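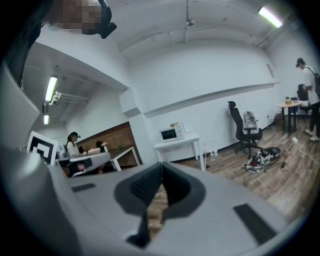 How long should sourdough starter sit out after feeding before it goes back in the fridge?

Leave it on the counter until you see bubbles through the middle and the top has started to dome, then put the lid on and chill it. In a cool January kitchen that may take most of the afternoon, and in a warm one you might be done before lunch.

Home Recipes Bread Circle Back Issues Contact

I wanted to put that one first because so many of you wrote in with it over the holidays, and because I answered it badly in the last newsletter. I said "a couple of hours" as though every kitchen were my kitchen, and my kitchen happens to have a radiator right under the shelf where the jar lives. Amnuay Kaewsai wrote me a very kind letter saying that her starter had done absolutely nothing in a couple of hours, or in four, and had I perhaps forgotten what a drafty house feels like in the winter? I had, Amnuay, and I'm sorry. She moved hers to the top of the refrigerator with a dish towel over it and it came up beautifully by suppertime.

So this month I thought I'd talk about keeping a starter going through the cold weather, which I know sounds like a small subject, but I could go on about it all evening (and my family will tell you that I have).

The main thing is to stop worrying about it. A healthy starter that has been living in the fridge will forgive you a good deal. If you bake once a week, feed it once a week. If you skip a week, you'll probably find a grayish liquid on top with a sharp smell to it, and you can either pour that off or stir it back in. I stir it in when I want a tangier loaf and pour it off when my sister is coming, as she likes her bread mild. Pink or orange streaks are another matter, and so is anything fuzzy. Throw all of it out, wash the jar well, and start over with some from a friend.

For feeding, I use equal weights of starter, flour and water. You don't need much. For years I kept a great big crock of the stuff and threw away more flour than I baked, until Toon De Haan came over to help me move a bookcase, looked into the crock and asked me whether I was planning to open a bakery. He keeps 2 tablespoons in an old mustard jar! Two tablespoons, and he feeds that up the night before he bakes and puts a spoonful back when he's finished. I switched over that same week and my flour bill has never been so low. The Arellano flour I like best comes in a paper sack that isn't cheap, so this mattered to me more than I would have admitted to him at the time.

Water is worth a word too. If yours smells of chlorine straight out of the tap, fill a pitcher the night before and leave it standing open. In winter I warm the water a little, just until it feels like nothing much on the inside of my wrist – the way you'd test a baby's bottle. Hot water will set you back days, and I say that as someone who once made tea and fed the starter from the same kettle without thinking.

A few of you asked about using some rye. Please do! A spoonful of whole rye in place of the same amount of white will wake up a sluggish starter better than anything else I know. It will look thicker and a bit like wet sand, and you may want an extra dribble of water to loosen it. Give it two or three feedings like that before you decide whether it's working, and keep it somewhere warm in the meantime. The oven with only the light on is a good spot, as long as you put a note on the oven door. I use a sticky note over the knob, and I would urge you to do the same, especially if anyone else in your house likes to heat up frozen pizza.

Now, about discard. I get more mail about this than about the bread itself. It keeps in a covered bowl in the fridge for a week or so, and I add to it each time I feed. By the end of the week there's enough for pancakes, or for the thin crackers with rosemary that we ran in the fall issue. I've had a try at putting it into banana bread as well, and the flavor was lovely, but the middle was gummy both times and I'm not ready to give you a recipe. If any of you have managed it, send me your notes, and be sure to tell me the size of your pan.

One last thing before I go and see to my own jar. The Bread Circle swap table will be out again later in January, so if you have starter to spare, bring it in a small jar with the lid on loosely and a label that says what flour it's been eating. Leave some room at the top. Last winter one of the jars had been filled right to the brim, and it climbed out all over the sign-up sheet while we were having our coffee, and there are still a couple of names on there I can't read. If one of them was yours and you've been wondering why you never got your copy of the newsletter, please do write to me again.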